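Week 4 notes — costing a robot cell

Hand in the budget sheet by August. Use the Stundstead template, not last year's.

Start with the job, then the arm. What gets picked up, how heavy, how far. People go straight to the catalogue and end up with reach they never use.

Lines most groups forget:
- grippers, and spare fingers (they wear)
- frame and floor space, incl. marking
- cabling, power, spare boards
- work mat — cheap, replace often
- test objects, storage
- training hours

Spares: allow up to 8 per cent of the arm price. Freight is seperate. Check whether the quote is in Canadian dollars!!

Vuler case: two quotes, Bitgate and Rivadeneyra. Bitgate cheaper up front, but grippers extra and the service plan starts at day one. Rivadeneyra bundles them. Work out both over 4 years, then compare. Dont stop at the sticker price.

One arm or two? Second arm means second base, second gripper, more programming time. Worth it if one has to hold while the other works. For plain pick and place, usually not. Show your reasoning, 200 words max.
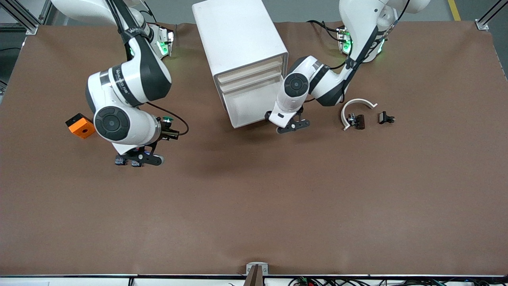

Fig. 1. Two-arm bench with cabinet, mat and small test parts.

For Fig. 1, list every item you would need to buy, and mark each as one-time or recurring. Small stuff counts — clips, cable, mat. Reading: course pack p. 167, the bit on leasing.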